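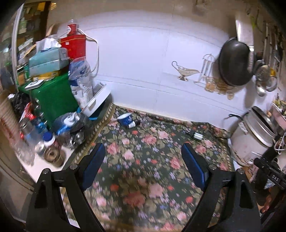

*Rug with the roses, tiled wall behind it*

**Re: Jallstead card room license**

**oddlot_pete** – Wednesday, June 30, 2021
State board put the Jallstead decision off again. Next hearing is in August. Arko wants 20 tables and 700 slots on the old Haldane site. Anyone here still think it opens?

**marlow77**
It opens. Arko already paid for the road work. You don't do that if you plan to walk away.

**Tessgrinder**
They paid for half of it. The county paid the rest. I read the filing, all 12 pages, and the slot count is a request. The board can cut it.

**marlow77**
> The board can cut it.

Sure, but they didn't cut Nosberg.

**oddlot_pete**
Nosberg had no poker at all for its first year though. I only care about the tables. If they cut slots, does the poker room go too?

**Tessgrinder**
Nothing in the filing ties them together. Hanne Rautiainen asked the same thing at the last hearing and the Arko lawyer said he'd get back to her. 3774 written comments so far, most of them against.

**rivercheck**
Most of them are the same form letter. I live four streets from Haldane and got two copies in my mailbox.

**Tessgrinder**
A form letter still counts as a comment. I signed one – traffic on that road is bad enough on a Friday.

**rivercheck**
Traffic was worse when the plant was running. I'd take the jobs.

**marlow77**
Same. Also tired of the drive to Nosberg for a 2/5 game with one table going.

**oddlot_pete**
Has anybody got the hearing time? The board site only lists the month.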